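Looking After Tables: Cleaning, Levelling and Small Repairs

Most tables in a house or workshop get wiped down and otherwise ignored until something goes wrong. The tips on this page cover pale and light-coloured tops in particular, where marks show up sooner, but nearly all of it applies to any flat table you eat, sew, fold or mend things on.
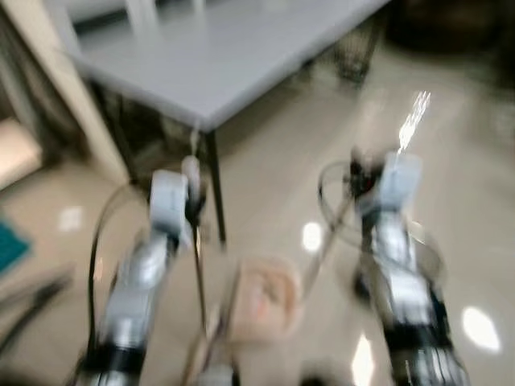 Everyday cleaning

Brush or shake off crumbs and grit first. Grit under a damp cloth is what puts the fine circular scratches in a smooth top, and once they are there they hold dirt and make the surface look grey.

Use a well wrung-out cloth, warm water and one drop of washing-up liquid. Wipe along the length of the table, then go over it again with a second cloth and plain water. Dry with a tea towel. Smears on a pale top are nearly always leftover soap, so if yours looks streaky after cleaning, rinse it again before you try a stronger product.

Do the edges while you are there. The front edge and the corners are where hands and sleeves rest, and they go dark long before the middle does. An old toothbrush gets into the join where the edging strip meets the top. Don't let water sit in that join.

Marks and stains

Tea and coffee. Mix bicarbonate of soda and water to a paste, spread it over the ring, leave for 15 minutes and wipe off. Repeat once if needed. Don't scrub with the dry powder.

Biro. Dab with a cotton bud dipped in surgical spirit, turning the bud as it picks up ink. Try it underneath the table first, as spirit takes the shine off some finishes and will soften varnish and shellac.

Felt tip. Same as biro. On a top that has lost its sheen, some colour will stay in the surface. It fades a little with time.

Candle wax. Let it go hard. Hold a bag of ice cubes on it if you are in a hurry. Lift it with an old plastic card held almost flat, then wipe off what's left with warm soapy water.

Sticky labels. Warm the label with a hairdryer on low and peel slowly from one corner. A smear of cooking oil will shift the glue that stays behind. Wash the oil off afterwards.

Turmeric and curry paste. Wipe up at once. If a yellow mark is left on a white or light grey laminate top, a table near a window will often lose it over a few sunny days.

Superglue. On laminate or glass, nail varnish remover on a cotton bud will soften it. Keep it off painted, varnished and plastic surfaces altogether.

White rings on varnished wood. These are moisture trapped in the finish. Leave the table alone for a couple of days in a dry room and see if the ring goes by itself. If it doesn't, rub gently along the grain with a little furniture wax on a soft cloth.

What not to use

Scouring powder, green scourers, wire wool and melamine sponges all work by wearing away the surface. The mark comes off and so does the finish, and the dull patch left behind stains faster than the rest.

Neat bleach can yellow plastic edging. Spray polish builds up into a film that catches dust and makes paper slide about, which is a nuisance on a desk or sewing table.

Stopping a wobble

Find out whether the fault is in the table or the floor. Turn the table round by a quarter and try it again. If it still rocks on the same leg, the table is at fault. If a different leg is now off the ground, it's the floor.

For a table fault:

1. Clear the top and turn the table upside down on a blanket. Get help with anything longer than you can reach across.

2. Check each leg where it joins the frame or the top. Try to move it with your hand. Any play at all should be dealt with before you start packing feet.

3. Tighten the bolts or screws a little at a time, going round all the legs twice. Fully tightening one leg before touching the others can pull the frame out of square.

4. If a screw turns without biting, take it out, pack the hole with matchsticks and wood glue, leave overnight and cut the ends flush. Then put the same screw back.

5. Stand the table up and test it. Look at the feet now. Many metal and plastic feet have a thread and can be wound in or out by hand. It is surprising how many people own a table with adjustable feet and a folded beer mat under one of them.

For an uneven floor, choose where the table is going to live and adjust it there. Felt pads can be doubled up under one leg. Cork is better in a kitchen, as felt gets soggy when the floor is mopped. Cut the cork slightly smaller than the foot so that it doesn't show or catch the mop.

Protecting the floor

Check pads every six months or so. They collect hair and grit, and a pad full of grit scratches as badly as a bare metal foot. Pick them clean with a pin or replace them.

The cheap stick-on kind fall off because they are put on dusty feet. Wipe the foot with surgical spirit, let it dry, press the pad on hard and leave the table standing still overnight. For chairs, which get dragged far more, use the sort with a nail or a rubber cap. We buy the Hisetti caps from the hardware shop in Narnton, but any brand will do provided you measure the leg first. Measure across the widest part. Caps that are slightly tight can be eased on after a minute in hot water.

Carpets are a different matter. Use wide hard cups under the legs and shift the table by a hand's width now and then, so the dents have a chance to lift.

Loose edging

Plastic edging strip usually starts to come away at a corner. Catch it early. Once someone has picked at it, a length will snap off and it is hard to match the colour.

Iron-on strip can often be re-stuck. Put a sheet of baking parchment over it, press with a medium iron for a few seconds, then rub down firmly with a block of wood wrapped in cloth until it cools. Edging that was fixed with contact adhesive needs the old glue scraped off both faces first. Apply a thin coat to each, wait until it is touch-dry, and press together. Masking tape will hold it while it sets.

If the board underneath has swollen from damp, no strip will sit flat on it. Let it dry out completely, sand back the swelling with 120 grit paper and seal the bare edge with wood glue thinned with water before you put the strip back.

Choosing a height

A dining table is usually a bit low for standing work and a bit high for sewing. For kneading, cutting out fabric or packing parcels, the top should come a little below your bent elbow. Blocks under the legs are fine if each has a recess for the foot to sit in. Don't use bricks or books. One nudge and the leg comes off.

For long spells of sitting, raise the chair and use a footrest before you think about cutting down the legs. Legs can't be put back.

Underneath

Give the underside a wipe twice a year. Cobwebs, chewing gum and drips that have run round the edge all end up there, and it is a good time to look for loose screws. On an extending table, rub a candle stub along the wooden runners. Metal runners want a very small amount of dry lubricant. Oil will pick up fluff and jam them.

Buying second-hand

Take a tape measure and a torch. Lean on each corner in turn, look along the top from one end for a bow, and feel underneath for swelling. Open any leaves fully. The house clearance sale at Stikuvport on a Thursday is good for plain, sturdy tables with tired tops, and a tired top is easier to put right than a weak frame. Check that it will go through your door. Ask whether the legs come off, and if they do, put the bolts in a bag and tape it to the underside before you load the car.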